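Notebook, hand trial (Skumitz hands, kit on loan from Eide)
Monday, August 21, 2023

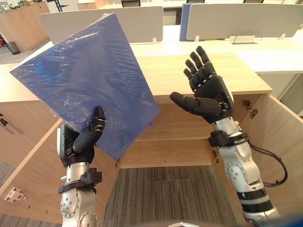

Today I continued the evaluation of the Skumitz hand pair, which we have from Eide for the trial period. The offer is for both hands, the wrist collars, the controller and one year of support from their office in Urolstead. We work with the wooden cabinet in the office and not with the test bench, as agreed last week. The load is the blue board, still in its plastic film, held upright in the left hand while the right one stays open with the palm up. Both cabinet doors are open, so the arms have more space in front but the elbows must be watched.

Settings at start: left grip force 56 percent, right hand in position mode, fingers spread. Speed limit as in the manual. I did not change the arm controller, only the hand parameters.

First observations. With the film on, the board is a more difficult object than I expected. The film moves a little over the surface and the fingertip sensors read this as slip. The hand then closes more, the film wrinkles more, and the reading becomes worse. I made 14 grasps on the lower edge. In two of them the controller went to its force limit and stopped with code 2083 (the manual writes it 2,083, with a comma, so searching the PDF for the number without comma gives nothing). After the stop the hand keeps its position, which I find correct. It must be released by hand from the menu.

I tried the slip filter at 800 ms. With this the stops did not come again, but the hand is then slow to react when the board really turns. At 800 the upper corner went down visibly before the fingers corrected. Something between must be possible. The menu offers only three values, and the middle one is gray and can not be selected. Ask Eide if this needs the other license.

Thumb: the left thumb holds well against a flat edge. For the right thumb I see a small difference between commanded and reported angle when it is fully out to the side. It is repeatable. I did the zero procedure two times and the difference stayed the same. I did not open the hand, the seal must stay closed for the loan.

Cable: the loop at the right forearm is long enough for all wrist positions I tried. When the arm goes down toward the cabinet door it could touch the door edge. I want a clip there before we run anything without a person at the stop button.

Comparison with the Irel gripper we used in December: the Irel was faster to set up, and its software is clearer. It can not take the board from the lower edge in this way, we had to turn the board flat first. For the cabinet task this is a real point for Skumitz. The price is another question and I do not write about it here.

Open points
- Slip filter, middle value: license or error?
- Right thumb angle, send the log file to Eide.
- Same grasps with the film removed, same force, to compare.
- Cable clip for right forearm.
- Is wear of the fingertip covers included in the support? The offer says "consumables excluded" and gives no list.

Log files are in the trial folder, subfolder film_on. The first file has a wrong clock, use the counter column. Next session starts with the film removed.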